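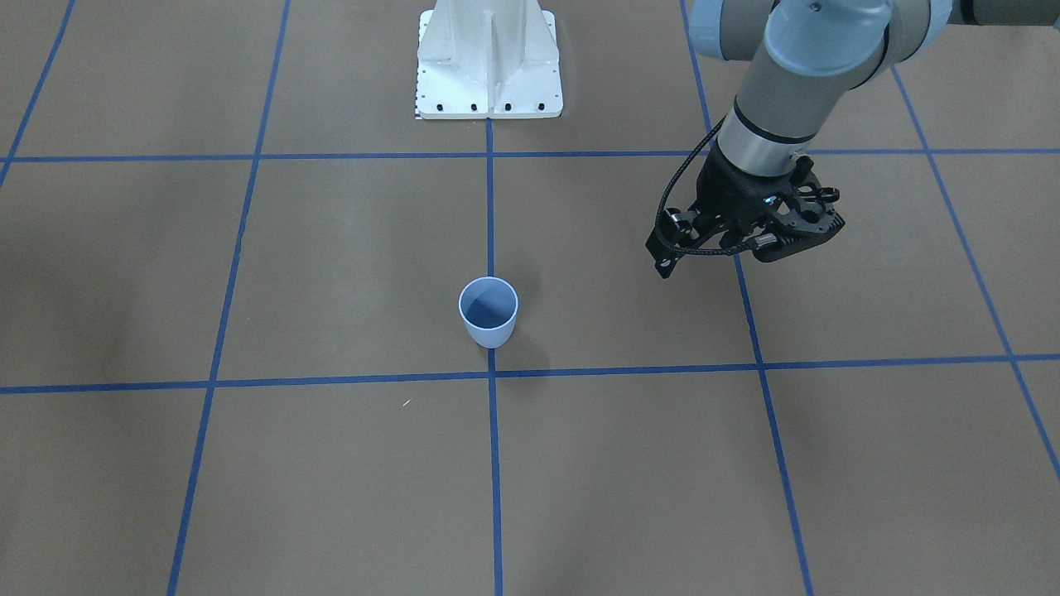

Rornach 20 Wool Blanket

Maker: Gellalora Mill
Range: Rornach
Item number: 3820
Weight: 863 g
Fibre: pure new wool
Colours: Moss, Oatmeal, Slate
Page updated: 27/07/2020

We've been waiting ages to have this one back! The Rornach is the blanket we take home ourselves, on the sofa in the evening, over the duvet when the heating has gone off, and (a lot, this July) round the shoulders in the garden after supper. It's light for its size and folds down small enough to stuff in a rucksack, but it has that proper springy wool feel, with a bit of bounce when you squash it.

Gellalora weave it in a herringbone and then brush it on one side only. The brushed side is the soft one, so that's the side to have against you. The plain side shows the pattern best and picks up less fluff, which is handy if you have a dog. Both ends have a short twisted fringe. The long edges are left as they come off the loom, and they lie lovely and flat.

New for this batch is the Slate. It's a touch bluer than the old grey, which was made with yarn from Siregar, and if you're trying to match one you bought from us before then do ask for a snip of yarn first. Moss and Oatmeal haven't changed at all. Moss is still our favourite, a deep soft green with little flecks of yellow that come up in daylight.

Washing

Wool doesn't need washing nearly as often as you'd think. Hang it outside on a dry, breezy day and most smells will be gone by teatime. When it does need a wash, use the wool setting at 20 degrees with a small capful of Lavo wool soap, and leave out the fabric softener. Roll it in a towel, press out the water, then dry it flat away from the radiator. Please don't tumble dry it!

A few loose fibres will come off for the first 3 weeks or so of use. Give it a good shake out of the window and it soon settles. If a thread gets pulled, ease it back through with a blunt needle and don't cut it. 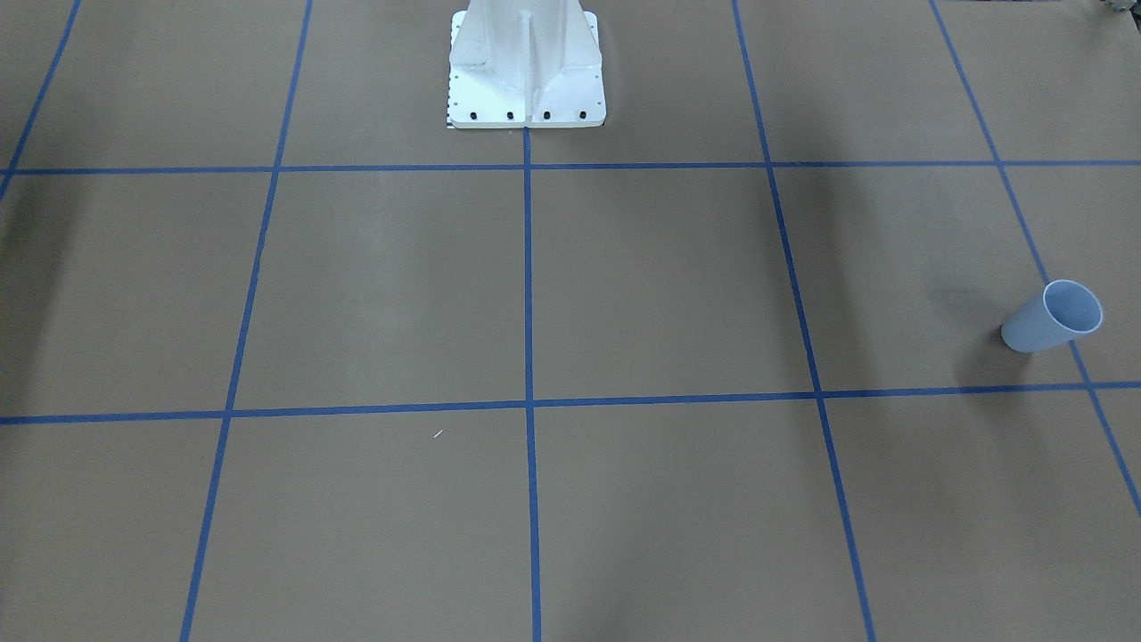
Is the Rornach too scratchy to use against bare skin?

Most people find the brushed side fine on arms and legs, and it softens further after the first wash. If wool usually makes you itch, put a cotton sheet between you and the blanket, or ask us to post you a swatch to try on your wrist for an evening.

Swatches are free, one of each colour, and come in an ordinary envelope.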